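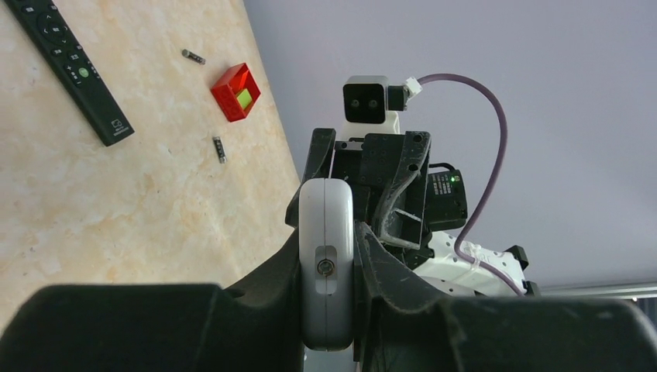
Is the Brarkska two-arm kit worth keeping, or should I send it back?

tablesidetinker

I bought the Brarkska kit from Duteta in January for $1528 and I'm still inside the 100 day return window, so I'm trying to make up my mind. Setup went fine and the arms move nicely. What bugs me is how the second arm is laid out. The camera with the two lenses sits right on top, great, but its purple cable plugs in at the side and then swings out in a big loop before it comes back down the arm. Every time I program a wide move I picture it catching on something! Is there a proper clip for this, or do you all just live with it? I also can't decide about the gripper fingers. They're so wide that I worry about small stuff, and small stuff is pretty much all I want to pick up.

benchrat_ohio

Mine does the same with the cable. I used two velcro ties and left enough slack for the full wrist turn. Don't pull it tight, the plug on the camera is tiny and I wouldn't trust it with any strain. Takes five minutes. Keep the kit, it's good. 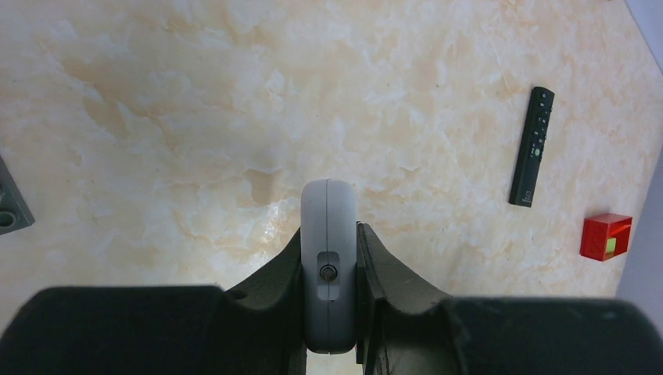 Last edited by poster: 14 Feb 2019

gripsandgears

I've put over 80 hours on mine, so let me take the fingers, because I had the same worry. They're fine with blocks. A little red cube with a green face, like the one you've got out by the remote, is pretty much the ideal first target — flat sides, easy color for the camera to find, and it doesn't roll. Little metal cylinders are another story, and I'd leave those until you've got the closing speed turned way down. Also watch a shiny tabletop. A pale marbled one like yours can throw back a lot of light, and my depth readings went all over the place on a similar surface until I put a matte desk pad down (any cheap one works, just tape the corners).

If you do want narrower tips, Skindetti sells a slim set that bolts on. I tried them for a week and went back to the stock ones. You gain some reach into tight spots but you lose a lot of that wide surface, and for odd-shaped plastic pieces
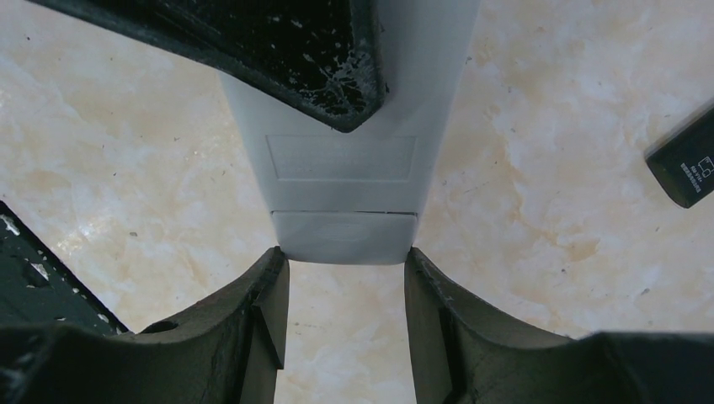 I'd much sooner have the wide ones, scuffs and all. Mine look terrible by now and they hold just as well as they did new. Just bring them in slowly and check the gap on the wrist camera before you let them close.

As for the price, I paid $1490 and felt okay about it. The Insaurralde kit is cheaper but you only get one arm, and the software made me want to cry.

nomadsolder

Did you email Duteta about a clip? They mailed me one free when I asked, though that was for the older arm, so no idea if it fits yours.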